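# 방수 재킷 세탁과 발수 복원 방법 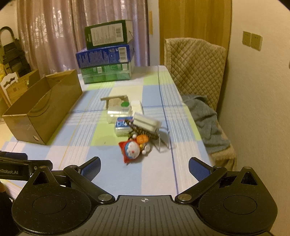
**스테스게이트(Stesgate) 산악회 장비관리팀**

방수 재킷 겉감이 비를 튕기지 못하고 물을 먹기 시작하면 대부분 세탁과 열처리로 되살릴 수 있다. 겉감이 젖어도 안쪽 멤브레인은 멀쩡한 경우가 많으니 새로 사기 전에 아래 순서대로 해 보기 바란다. 3월 정기산행 이후 문의가 많았던 내용을 함께 정리했다.

## 준비물

- 기능성 의류용 액체 세제
- 세탁식 또는 스프레이식 발수제
- 부드러운 솔(헌 칫솔도 됨)
- 마른 수건 두 장
- 건조기 또는 다리미

일반 가루세제, 섬유유연제, 표백제는 쓰지 않는다. 유연제 성분이 원단에 남으면 발수제가 제대로 붙지 않는다.

## 1. 세탁 전 점검

안쪽 라벨의 세탁 기호부터 본다. 건조기 금지 표시가 있으면 4번에서 자연 건조를 택한다. 주머니를 모두 비우고 앞 지퍼, 겨드랑이 지퍼, 주머니 지퍼를 끝까지 잠근다. 벨크로도 붙여 둔다. 소매 조임끈과 밑단 끈은 느슨하게 푼다.

목 안쪽과 소매 끝은 피지와 선크림이 많이 묻는 곳이다. 세제를 물에 조금 풀어 솔로 살살 문지른다. 심실링 테이프가 들뜬 곳이 보이면 그 부분은 문지르지 말고 수선부터 맡긴다.

## 2. 세탁

1. 세탁기 세제통을 꺼내 물로 헹군다. 남은 유연제가 있으면 여기서 섞여 들어간다.
2. 재킷은 한 번에 두 벌까지만 넣는다.
3. 물 온도 30도, 울 코스나 섬세 코스로 돌린다.
4. 탈수는 500rpm 이하로 맞춘다.
5. 헹굼을 한 번 추가한다. 거품이 보이면 한 번 더 한다.

손세탁이라면 욕조나 큰 대야에 담가 누르듯이 빤다. 비틀어 짜지 말고 수건 사이에 끼워 눌러 물기를 뺀다.

## 3. 발수제 바르기

세탁식은 깨끗해진 재킷을 그대로 둔 채 제품에 적힌 양을 넣고 같은 코스로 돌린다. 안감이 있는 재킷은 스프레이식이 낫다. 안감까지 발수 처리가 되면 땀 흡수가 떨어진다.

스프레이식은 축축한 상태의 재킷을 옷걸이에 걸고 한 뼘 거리에서 고르게 뿌린다. 어깨, 모자 윗부분, 소매 바깥쪽은 두 번 뿌린다. 2분쯤 두었다가 흘러내리는 액은 젖은 천으로 닦는다. 창문은 열어 둔다.

회원 비카스 셍가르 님은 배낭 어깨끈이 닿는 자리를 한 번 더 뿌린다고 한다. 에타리(Etari) 능선처럼 종일 짐을 메고 걷는 코스를 자주 간다면 따라 해 볼 만하다.

## 4. 건조와 열처리

건조기는 저온으로 돌리고, 다 마른 뒤 16분 더 돌린다. 건조기가 없으면 그늘에서 완전히 말린 다음 다리미를 가장 낮은 온도로 놓고 스팀 없이 다린다. 재킷 위에 얇은 수건을 반드시 깐다. 로고 프린트와 지퍼 부위는 피한다.

## 5. 확인

소매에 물을 몇 방울 떨어뜨린다. 동그랗게 맺혀 굴러가면 끝이다. 퍼지면서 색이 진해지면 열처리를 한 번 더 하고, 그래도 같으면 3번부터 다시 한다.

## 자주 받는 질문

**얼마나 자주 빨아야 하나?**
땀을 많이 흘린 산행이 네다섯 번 쌓이면 빤다. 발수제는 물방울 확인을 해 보고 필요할 때만 쓴다.

**다운 재킷도 같은 방법인가?**
다르다. 다운 전용 세제를 쓰고 건조 방법도 따로 있다.

**안쪽이 하얗게 벗겨진다.**
멤브레인이나 코팅이 상한 것이라 발수제로는 해결되지 않는다. 제조사 수선 센터에 문의한다.

보관할 때는 접어서 압축하지 말고 옷걸이에 건다. 팀 공용 발수제는 쿨딥 반살 님에게 말하고 가져가면 된다. 쓰고 남은 것은 뚜껑을 꼭 닫아 반납할 것.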